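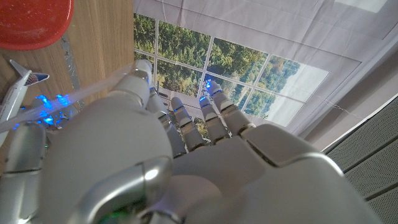

Home | Schedule | Rosters | Rules | FAQ | Contact

Search this site... Go

Free Agency and Roster FAQ

Wiltano Flag Football League, fall and spring seasons

When does free agency open?

The day after the September season ends. It stays open for 30 days. Players still unsigned after that go into the open pool and can be picked up any time before week five.

Can my old team keep me?

Only if you agree to it. Each team may protect up to five players, and every protected player has to sign the form. A captain can't sign for you.

I told my captain I'd come back, but I didn't sign anything. Am I locked in?

No. Verbal deals don't count. Clullholm lost two receivers to Sayce this way last year, and the league let both moves stand.

How big can a roster be?

The limit is 23, counting players on the injured list. If you are at the limit and want to add someone, you have to release a player first.

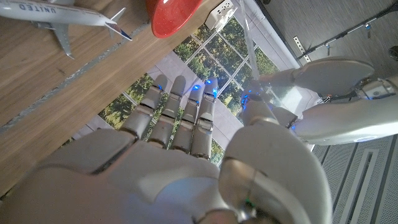

Released players go on the wire for five days. The team with the worst record gets first claim. If no team puts in a claim, the player is a free agent and can sign anywhere — including back with the team that let him or her go.

Are trades allowed during free agency?

Yes, one for one or two for one. Both captains send the trade to Darcy Chan, who handles rosters. Trades close at the end of week nine.

Does a new team get any help filling its roster?

Yes. A new team picks first from the open pool and gets the first 9 picks before anyone else chooses. Flistov came in under this rule and made the playoffs in its second season.

What happens to my fee if I change teams?

It moves with you. Fees are paid to the league, so there is nothing to settle between captains. Jersey costs are separate and are not refunded.

I think a team broke the rules. Who do I tell?

Write to Zoriana Holovko through the contact page. Include the player's name, both teams and the date of the signing. Games already played are not replayed, but a team can lose a protected spot for the next season.

Last updated Nov 16, 2022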